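Sizing a service loop for a cable that moves

Kazimiera Jabłońska
Updated August 8, 2022

A service loop is spare cable left between two fixed points so that one of them can move. Sliding drawers, lift-up desks, hinged panel doors and camera sliders all need one. A loop that is too short pulls on the connector. A loop that is too long drags, snags or gets pinched.

The method below covers a single cable or a small bundle in free air. It does not cover cable chain.

What you need

Tape measure
Cloth tape or hook-and-loop straps
Two clamps with rubber lining
A length of cord, longer than the full travel
The data sheet for the cable

Step 1. Find the minimum bend radius

Look for the value marked "flexing" or "dynamic." Many sheets list a second, smaller value for fixed installation. Do not use that one. If the radius is given as a multiple of the outer diameter, measure the cable with calipers and multiply. For the worked case on this page, a Liramier flat-rack drawer, the radius comes to 32 mm.

In a mixed bundle, use the largest radius of any cable in it.

Step 2. Measure the distance at full travel

Open the drawer or door as far as it goes. Measure from the fixed clamp point to the moving clamp point along the path the cable will take. Go around corners and posts. The drawer here measures 900 mm.

Step 3. Lay the cord

Tape one end of the cord to the fixed point and run it to the moving point at full travel. Leave enough slack for a smooth curve at each end, with no curve tighter than the radius from Step 1. Mark the cord at the moving clamp, remove it, and measure to the mark. The drawer needed 995 mm between clamps. Connector tails are extra and are measured separately.

Step 4. Check the closed position

Refit the cord and close the drawer. The slack now forms a loop. Check where it hangs. It should clear the slide rails, any fan inlet and any sharp edge. If it drops too low, move the fixed clamp toward the middle of the travel and repeat Steps 2 and 3. This usually shortens the cord.

Where the moving end also turns, a wide loop to one side is the usual arrangement. Power and signal lines can share the route as long as each has its own slack.

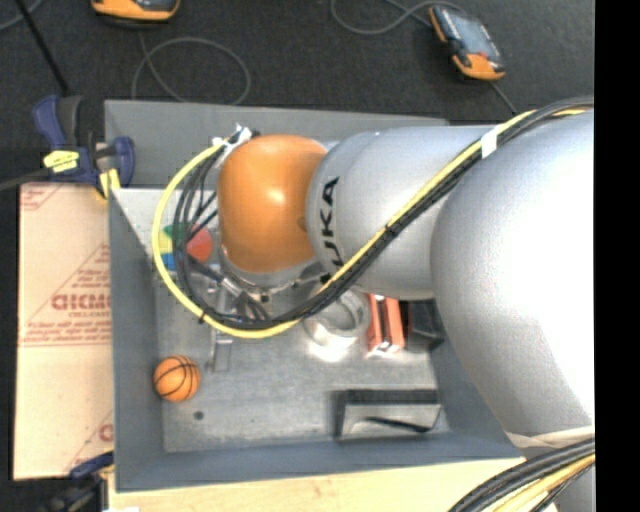 Yellow cable and black cables looped beside the wrist of a KUKA arm.

Step 5. Clamp both ends

Place each clamp so that the cable leaves it in the direction it needs to go. A cable that exits a clamp and turns at once will fail at that point first. Tighten until the jacket no longer slides, then stop. A flattened jacket means the clamp is too tight.

Do not use the connector as the clamp. The Frandsen shells in this rack have a strain relief, but it is rated for static pull only.

Step 6. Strap the bundle

Use hook-and-loop straps near the clamps and leave the curved part loose. Cables on the inside and outside of a curve travel different distances, and tight ties across the bend force them to share the load.

Step 7. Cycle and inspect

Move the drawer through full travel by hand, slowly, with power off. Watch for:

Twisting near either clamp
Contact with a rail or edge
Any straight, taut section before the end stop
A curve that moves from one side to the other

Correct twisting by releasing the moving clamp, letting the cable relax, and clamping again.

Repeat the inspection each April, or sooner if the drawer is opened daily. Replace any cable with a whitened or cracked jacket.

Related pages: Mendex clamp sizes; Reading a flex rating; Labeling both ends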